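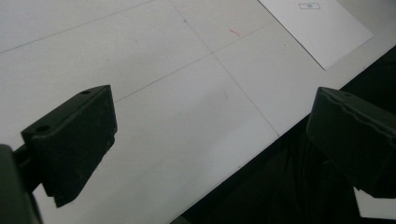

手元カメラ画、黒指、開いた状態。把持物なし。

2月 火曜 ハンドグリッパ比較メモ(指パッド編)

朝9時過ぎから作業台で開始。今日はようやく手持ちグリッパの指パッドをまともに比べられる日で、正直かなり楽しみにしていた。先週からHokivonの指とStitbyの指を並べて置いたまま手が回らず、Noreenに「いつやるの」と三回聞かれている。やります、今日やります。

比較対象
・Hokivon 標準指(黒、くさび形)
・Stitby 試作指(柔らかめ、Smaranda設計の二版目)
カメラは両方とも同じものを同じ位置で使う。指だけ交換。ここを変えると何を比べているのか分からなくなるので、マウントのネジは絶対に触らないこと(前回の自分へ)。

まず画角の確認から。結論を先に書くと、Hokivon指の画角はとてもいい! 左右の指が画面の下側に入ってきて、指先と指先の間に台の面が広く抜ける。これまで使っていた旧型だと指の根元が真ん中まで張り出して、肝心の対象物が指の陰に入ることが多かった。今回は何を狙っているのかが一目で分かる。Leobardoが後ろから覗いて「もうこれでいいんじゃないか」と言っていたけれど、まだ一つ目です。

気になる点は右指。左指は穴も縁もくっきり出るのに、右は台の縁の向こうの暗がりと混ざって輪郭が追いにくい。黒い指に黒い背景なので当たり前といえば当たり前で、自動で指先位置を拾わせるならここで引っかかりそう。Zamfiraの案は指の縁に細い明色テープを貼る方法。安いし速い。ただ把持面にかかると摩擦が変わるので、貼るなら上面だけにしたい。

もう一つ、台の継ぎ目。細い線が格子っぽく走っているので、カメラの動きを見るときの目印としてけっこう使える。台の上のほうにある赤い短い印も同様。小さいのに画面の中ですぐ見つかる。誰も消さないように!

10時半、把持試験。

手順はいつも通り。対象物を台に置き、上から近づいて閉じ、持ち上げて五秒保持、戻す。対象物はスポンジ、金属の小皿、丸めた布。各指で合計100回ずつ。回数を数えるのはEcaterina、握るのは私。途中で握る人を替えると癖が出るので最後まで一人でやった。手首がだるい。

Hokivon指の結果
失敗は27回。ほとんどが金属の小皿で、縁をつまんだところで滑る。布とスポンジは気持ちいいくらい素直に持ち上がった。くさび形の先端が布の下にすっと入るのがいい。斜めの面が効いているのだと思う。平らな先端だと布を押して逃がしてしまうことがあったので、この差は大きい。

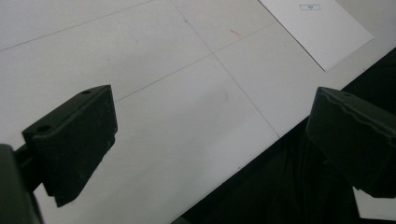
小皿で滑るときの様子をもう少し細かく。閉じ始めは左右そろって当たるのに、力をかけていくと右側だけわずかに逃げる感触がある。指そのもののたわみなのか、付け根のガタなのか、手の感覚だけでは切り分けられない。Ecaterinaは付け根説、私はたわみ説。昼のコーヒーを賭けた。映像のコマ送りで指先の動きを追えば決着がつくはずなので、午後にやる。

あとパッドの縁。新品のときの状態を記録していなかったのが悔やまれる。右のパッドは上の縁が波打ったような形になっていて、左は表面に擦れと白っぽい粒がある。これが元からの仕上げなのか、使っているうちに出たものなのか、今となっては比べようがない。次に届く分は開封したその場で両面を撮ること。Stitby指は今日の開始前に全部撮った。えらい。

13時、Stitby指に交換。

交換作業そのものは六分で終わった。Hokivonのほうはネジが奥まっていて工具が入りにくく、外すのに少し手間取る。Stitbyは横から回せる。Smarandaに言ったら、そこが一番こだわったところだとうれしそうだった。こういう地味な改善は本当にありがたい。

Stitby指の結果
失敗は5回! 一度記録を見直したけれど合っていた。小皿もよく食いつく。柔らかい面が縁の形になじんで、閉じる力が少なくても持ち上がる。握る側としても疲れ方がまるで違う。

ただし弱点もはっきりした。布を離すときに、指を開いても面に貼りついたまま残ることがある。失敗には数えなかったが、速い動作で連続して置いていく用途だと問題になる。それから指が太いぶん、画面の中で抜けて見える範囲がHokivonより狭い。把持の直前に対象の下端が隠れる場面があった。持つ力ならStitby、見え方ならHokivon、というのが今のところの手応え。

制御側のメモ。開閉幅の読み取りにはDotonの基板を使用。初期設定のままだと全開付近で値が細かく揺れるので、平滑化の設定を58にした。これで落ち着く。上げすぎると閉じるときに値が遅れて追ってくるので注意。Mocanuの基板も試したかったが、ケーブルの端子が合わず今日は断念。変換ケーブルをLeobardoに頼んだ。

15時過ぎ、コマ送りで確認。右指の先端は付け根ごと動いていた。つまりガタ。コーヒーはEcaterinaのもの。悔しいけれど、ガタなら締め直しかスペーサーで直せるので、たわみよりずっといい知らせ。直したうえでHokivonの小皿だけ再試験したい。27回という数字はこのガタ込みなので、この数字だけで優劣を語らないように。

次にやること
・Hokivon右指の付け根にスペーサーを入れる(Noreenが薄いものを切ってくれる)
・小皿の再試験、同じ回数、握るのは同じく私
・明色テープを上面に貼って指先検出を比較
・Stitby指の先端を細くできるかSmarandaと相談。Hokivonの斜めの先端を真似た三版目が欲しい!
・布の貼りつき対策、表面に粉をはたく案は床が汚れるので最後の手段
・Mocanu基板は変換ケーブル待ち

追記、16時半。Zamfiraがテープの幅違いを切って机に置いていってくれた。細いほうから試す。

連絡先:工房内線または共有ノートのコメント欄 | © Stitby 試作室 | ページの先頭へ戻る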